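The Woman Who Talked Me Out of Wringing

I ruined a sweater in August. Who even washes a sweater in August? Me, apparently, because I'd pulled the winter box down to look for a passport and found that everything in it smelled like the box. So in it all went, forty minutes on warm, and out came a navy pullover that would have fit a medium-sized dog.

That's how I ended up at the back counter of Fuchs, the little dry cleaner two streets over from me, asking whether anything could be done. Nothing could. But Nadja Plattner, who has worked that counter and the wet-cleaning room behind it since she was nineteen, looked so pained on the sweater's behalf that I asked if I could come back and watch how she does it. She said fine, come at six in the morning, wear shoes you don't like.

I had always pictured dry cleaning as one big mysterious machine. There is a big machine, and it's a Jestero, and Nadja talks to it in a tone I'd save for a bad uncle. Most of the knitwear never goes near it, though. Knits get washed in water, in a deep sink, by hand or close to it.

"People think water shrinks wool," she told me, elbow-deep. "Water is fine. Sheep stand in the rain." What does the damage is heat and rubbing, and a sudden jump from one temperature to another. My forty minutes on warm had managed the full set.

She uses a wool soap called Teltov that comes in a tub with no spout, so everyone at Fuchs has a favorite spoon. (I was not allowed to touch the spoon.) The garment goes in, gets pressed under, and then is left alone. I kept waiting for the part where she scrubbed something. She pressed it twice, went off to answer the phone, came back, let the sink drain and filled it again at the same temperature. I've spent longer washing a salad. 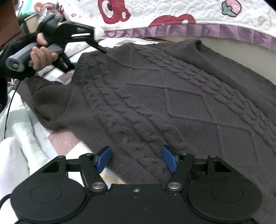 Cables and diamonds need room: a chunky gray knit laid out on the bed.

Then comes the bit I'd been getting wrong my entire adult life. I wring. My mother wrings. I come from a long line of wringers! Nadja rolls the thing up in a towel like a jelly roll and kneels on it. That's it, that's the technique. She unrolls it, swaps the towel, and kneels again if it's a heavy one. Her boss, Ferdinand Stöckli, bought an expensive spinner a few years ago to save everybody's knees, and it's now where they keep the hangers.

Drying happens flat, and it takes as long as it takes. Nadja nudges the shape back with her palms, working from the middle out, and checks the sleeves against each other. At home she tells people to use a spare bed or a tabletop with a towel on it, away from the radiator, and to flip the piece over once the top side stops feeling cool.

I asked her about cost, because I'm nosy and because I'd been throwing money at this problem for years. Fuchs has 300 regular customers and takes in more than 1000 knits over a winter, and she thinks plenty of them could be done at home by anyone with a sink and some patience. Stöckli was standing right there when she said it. He shrugged. What he wants to see, he said, is the tricky stuff: beading, old linings, the white coat that met the red wine. 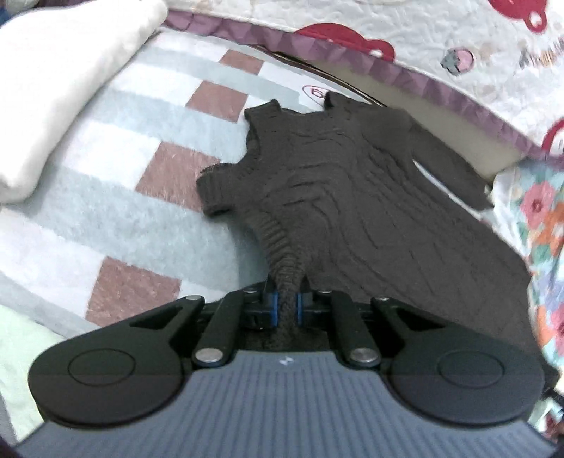
Sleeves out to the sides, creases still to be smoothed.

Not everyone agrees with the water gospel. I called Pascal Kuhlmann, who runs the much larger Torninstead plant across town, and he was very polite about it. For him it's a question of volume. He can't have someone kneeling on towels all day, so he relies on gentle machine cycles and trains his people to read the care label before anything else. He has 2 machines set aside for wool and he swears by both. He also admitted that his own good cardigan gets washed by his wife, in the bathtub.

I've done four sweaters since that morning. The first one took me most of an evening because I kept lifting the corner of the towel to check on it. The second was a loan from my neighbor Fatemeh Ghorbani, a brave woman, and it went back to her the same size it arrived. I did get the sleeves a bit uneven on the third, and I've been wearing it pushed up to the elbows.

The navy one is on a shelf in the hall. Fatemeh's nephew has a dachshund, and we're going to try it on him when the weather turns.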